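Consumer Behavior, Unit 6: What Does the Package Tell You?
Handout to go with the second lecture
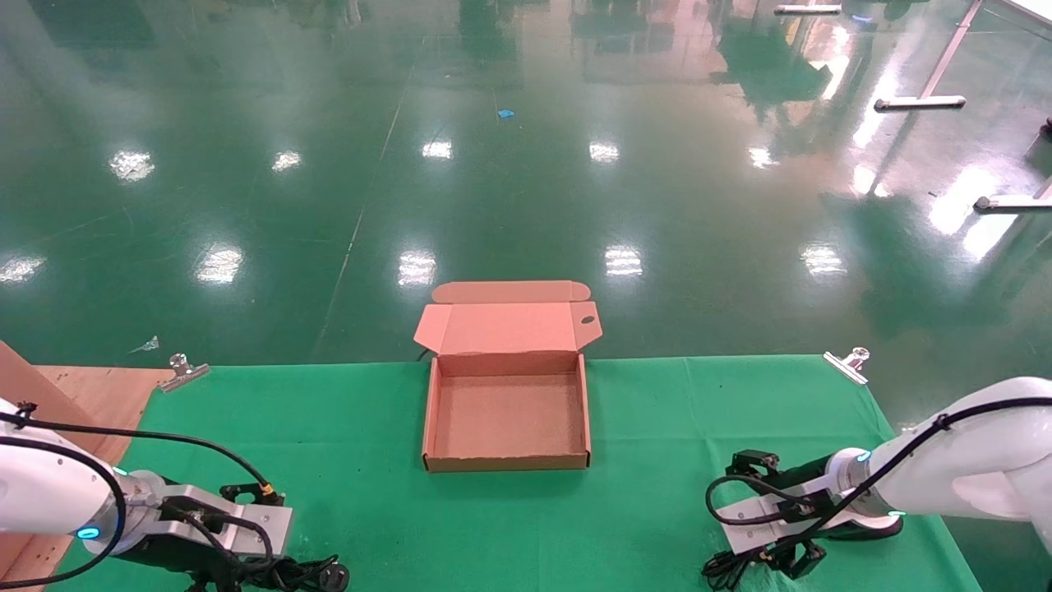

Last time we ended on the claim, repeated in nearly every marketing textbook, that shoppers form a judgment about a product before they touch it. I said I would come back to that. I have doubts about it, and I would like you to have some too before you build a term paper on it.

1. The usual story

A plain package is supposed to say "natural." A heavy one is supposed to say "expensive." White says clean, black says luxury, brown says somebody cares about the planet. You will find all of this stated as fact in trade magazines. Ask where it comes from and you usually land on a survey in which people were shown a package and asked what it said to them. Well, they answered. People do answer when you ask. Whether the package was saying anything to them before the question came up is another matter.

2. The Jellik case

Read the case in your packet before class. Short version: Jellik, a mail-order soap company, dropped its printed boxes and went to plain brown ones in July. Repeat orders rose 9 percent. The agency, Fullholm, put this in its sales brochure as proof that "honest materials build loyalty."

Things the brochure leaves out:
The price of shipping was cut the same month.
Two slow-selling scents were dropped.
There was no group of customers who kept getting the old box.

Comfort Annan, who ran customer service there, told our class last year that in her whole time on the phones she took 2 calls about the new box, and both were from people who thought they had been sent the wrong order. I don't offer that as proof of the opposite. Callers are an odd sample. But it is at least as good as what is in the brochure.

3. The unboxing question

The newer version of the claim is that opening the package is itself an "experience" and worth spending on. The study most often passed around in this department is the Tzanetos classroom exercise, written up by Elikem Ayaaba and Philomena Ametepe. They had 30 students, split in half, open the same mug from a plain box or a decorated one and rate the mug. The decorated group rated it higher.

Before you cite it, ask:
Who were the students, and did they know what the course was about? (They did. It was this course.)
Would the gap survive a week of drinking coffee out of the thing?
How many other ratings were collected and not reported? The appendix lists 18. The paper discusses one.

Ayaaba has been open about these limits. The people quoting the paper mostly have not.

4. What I would accept

Random assignment, real purchases, a measure chosen ahead of time, and a follow-up late enough for the box to be in the trash. The Titemholm data set comes closest, though it only covers pet food, and the buyer is not the one eating it.

For next time

Bring one ad or brochure that makes a claim about packaging. Mark the sentence where evidence ought to be. Akosua Dogbe and Ewurabena Laryea are leading discussion, so send them your choice the night before. One page, typed. No pie charts, please.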